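Spending on the arm last: how one packing firm planned its budget

Bimla Ahuja has run operations at Helon for long enough to remember the first quote she was given for a robot arm. "I looked at the price of the arm and thought that was the price," she says. "Then came the gripper, the guarding, the training and the service contract. The arm was the small part."

Helon packs and sends out printed goods for other firms, and the team wanted an arm to pick flat packets off a table while a person worked beside it. Her colleague Dale Boychuk suggested they pay for simulation before they paid for hardware. They took 2 months over it, and by September they had a list of what they needed.

Boychuk built the test layouts himself. He put in tables, chairs, a mug, a big box marked as fragile, and a hand close to the gripper. "A clean bench tells you very little," he says. "Our benches aren't clean. I wanted to know what reach we needed with things standing about." 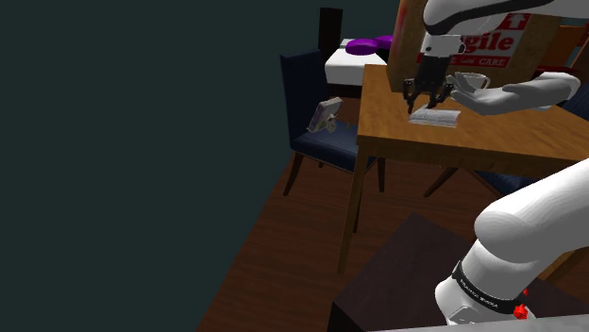
What the money went on

The plan covers 33 lines, from the arm down to spare finger pads. Ahuja keeps it on one sheet and will not let anyone add a second. Grippers gave her the most trouble. "Flat things are awkward for two fingers. We had a quote from Fokia for a suction tool and one from Emine for a finger gripper, and they'd each left out something the other had put in. I sent both back and asked for the same list."

She also set money aside for stoppages, which Boychuk thought was too much. They still don't agree — he would have bought a second set of fingers with it.

The order has not been placed. Ahuja wants a site visit first, and the floor in the packing room has to be checked for level. Asked what she would tell a firm starting out, she says to ask for the yearly service cost in writing. "And ask who comes out when it stops, and how far away they live. Ours were 169 miles off."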